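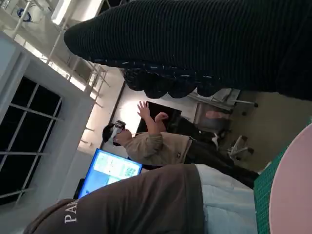
Chores are hard for machines mostly because of the hands, and the hands are where most of the money in this field now goes. A factory arm can place a part in the same spot for years without complaint. Ask it to fold a towel it has never met and the problem changes kind. The usual way around this is to let a person do the thinking: an operator puts on a virtual reality headset, holds both hands out in open air with the fingers spread or curled, and a ribbed black hand on a robot is meant to do likewise. Every session is recorded, and the recordings become training material for software that is supposed, at some point, to do the job without the operator.

At Miloseo, a robotics firm with 16 employees, the job this quarter is laundry. Fredy Londoño runs the operator program and keeps the schedule. A session lasts as long as the operator's wrists do. The task list covers hand towels, T-shirts, socks and fitted sheets, in rising order of difficulty. The fitted sheet has been on the list since September and has not been completed once to his standard, with or without a person driving.

"A towel has four corners and they stay corners," Londoño said. "A sheet with elastic in it has no shape until you put tension on it, and then you have to know where to put the tension."

The failure is partly mechanical. Human fingertips detect slip before it becomes a drop, and the grip tightens without any conscious decision. Most robot hands on the market have coarse contact sensing at the pads or none. The operator gets a picture and very little else. He sees the cloth leave the fingers and closes his own hand too late. Kiprono Obura, who writes control software at the company, puts the delay between an operator's movement and the robot's at a level that is fine for lifting a box and poor for cloth.

Then there is the volume of examples. Miloseo has recorded 2,000 towel folds. Trained on those, the software folds a towel by itself if the towel is flat, dry and placed within reach. Given a crumpled one from a basket, it succeeds on the first attempt often enough to show visitors and too seldom to sell. Obura would not give a rate. He did say that the training set contains few crumpled towels — operators tend to tidy the cloth a little before they begin, and the software has learned to expect tidy cloth.

Shop-floor chores are further along. Bandum, a contract packager, uses 3 arms to move filled cartons from a conveyor to pallets, and they run through the night shift with one attendant. Jahangir Mridha manages that line. He has also tried to automate the station upstream, where loose sachets are counted into the cartons, and gave up after two seasons of it. The sachets stick together. A worker flexes the stack with a thumb and they separate. The suction tool picked up two, or one and part of another, and the checkweigher rejected the carton.

"The arm cost less than the fixtures," Mridha said. "The fixtures cost less than the engineer who kept adjusting them."

His accounting is worth setting next to the usual claims. Prices for arms have fallen, but the arm is a minor item. What a buyer pays for is integration, and it has to be paid again when the product changes. Fadico, which makes cleaning supplies, changes bottle shapes often. Its line engineer, Chepkoech Laizer, keeps capping and case loading automatic and leaves trigger-spray assembly to people. A new trigger takes a trained worker part of a morning to learn. Retooling took her team most of a month the last time they tried it.

The household is the worst case of all these. Each home is a new product line with a single unit in it. Lighting varies, the floor has shoes on it, and there is no engineer down the hall. A vacuum that bumps along the baseboards works because a missed patch costs nothing. A dropped plate costs a plate.

Fabian Prantl, who consults for appliance makers, expects the first useful home machines to do one thing at a fixed station, such as loading a dishwasher built to be loaded by a machine. Remote operation could cover the remainder for a while, with a person in another city taking over when the software stalls. That raises the question of who wants a stranger's hands in the kitchen, and at what hourly rate.

Londoño has moved the fitted sheet to the end of the list. Socks are next. Pairing them by color already works under the lab's lights, and pulling one right side out does not.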